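Search this site Search Enter keywords

Rindale extends e-waste collection to commercial premises

Rindale council will accept computers and related equipment from commercial premises from October, ending a restriction that limited the kerbside e-waste program to households.

Under the revised schedule, businesses with up to 21 employees may book one collection per quarter at no charge. Larger premises will pay a fee set by weight. Each booking is capped at 34 items, with a monitor and its stand treated as a single item.

Material will be taken to the Gillus transfer depot, where it is weighed and sorted before being sent on to Drirnura, the contractor appointed for dismantling.
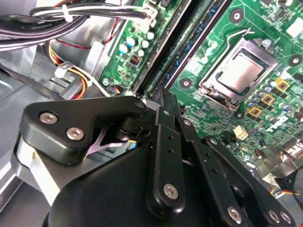 Loads over 1000 kilograms must be palletised and wrapped by the owner. Loose batteries, toner cartridges and fluorescent tubes are excluded and will be left at the kerb with a notice. Batteries fixed inside a laptop or tablet are accepted provided the casing is intact. Swollen or leaking units must be taken to the depot in person and declared at the gate.

The council said 118 businesses had registered during the trial period, most of them offices and small retailers in the Nyarko industrial estate. Desktop computers made up the largest share of material by weight, followed by printers and networking equipment.

Data removal remains the responsibility of the owner. The contractor will issue a destruction certificate for hard drives on request, but only where the serial numbers are listed on the booking form. Certificates will not be issued after the load has left the depot. 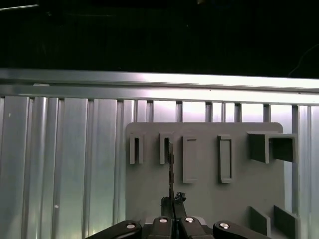
Silver aluminum rail and ribbed metal panel.

Steel and aluminium are separated and baled for resale, with proceeds credited against the cost of the service. Circuit boards are graded and sold under a separate contract, which is due for review next financial year.

Bookings open at 9 am on the first working day of the month. The household service is unchanged.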